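26 June 2021
By the Skellby Road Writers
Reading time: 2 min
Print | E-mail this story

My sister bet me 57 dollars the Lullow couldn't clear a table before supper. I took the bet, because I'd paid for the thing in 49 installments and I had my pride!

"Tidy up," I told it, and it went for the drinks first. Fine by me. It had a look at everything (the cables, the packets, the cards, all my junk) and settled on the bottle with the yellow cap. 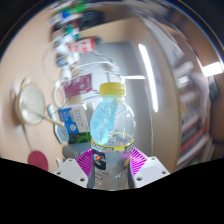 Photo: Ulloa Picture Desk

"Is this finished?" it asked me.

Well, I didn't know. Was it? I'd been meaning to get back to it since lunch, or possibly since June started. I said keep it. Then it asked about the bowl, and the blue-and-white box, and whether I was emotionally attached to a cable. It had 167 questions in the queue, it said, and would I like them five at a time?

My sister had put her feet up by then. "My old Barkau just threw everything out," she said. "Lovely machine."

By question 49 I was holding a trash bag myself and answering over my shoulder, and the Lullow was telling me I'd missed a bit.

I paid her in coins.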